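How I get a tabletop properly clean (and keep the shine)

I'm a bit fussy about tables. If I'm sitting down to do anything that matters, whether it's paperwork or cutting out a pattern, I want a bare top to start from, and I want it clean right into the corners. It took me years to settle on a way of doing it that doesn't leave smears, so I thought I'd write it down for anyone with a pale, smooth table that shows every greasy thumbprint.

First, take everything off. I mean everything, even the pen pot and the coaster you always clean round! I put the lot in a washing-up bowl on a chair. Then go over the top with a dry cloth before any water comes near it, or you'll just be pushing crumbs about in a puddle.

Next, mix about 400 ml of warm water with two drops of washing-up liquid. Two really is plenty. I used to squirt in far more and then wonder why the table at our old place in Sundaram Road always felt tacky. Dip a soft cloth, wring it out until it stops dripping, and wipe along the grain in long strokes from one end to the other.
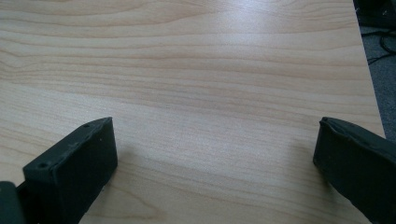
Posted by Ravindran Kaimal
March 31, 2019
Filed under: Tables and desks

Light wood like this, with a bit of gloss on it, is much easier to check if you let the light help you. Crouch until you catch the glare across the top, then look along it. The bright patch hides the grain, but it's a good place to look for smears on the surface. Move your head a little and the bright patch moves too, so you can work your way over the whole table like that.

Now rinse. Same cloth, clean water, wrung out hard again, same direction. Then dry it straight away with a tea towel (an old thin one is best, the fluffy ones leave bits). Don't forget the edges. I run a folded corner of the towel all the way along, and it nearly always comes up grubbier than I expected.

For sticky marks, lay a warm damp cloth over the spot for a minute and try again before you reach for anything stronger. Please don't use the green side of the sponge – I dulled a patch on my own desk in February doing exactly that, and it still annoys me.

If you're not sure whether your top is solid wood or a wood-effect finish, this method is mild enough that I'd use it on either, but try a hidden bit first. Leave the polish alone until you know what you've got.

Give it ten minutes to air before you put things back. I usually only put half of them back.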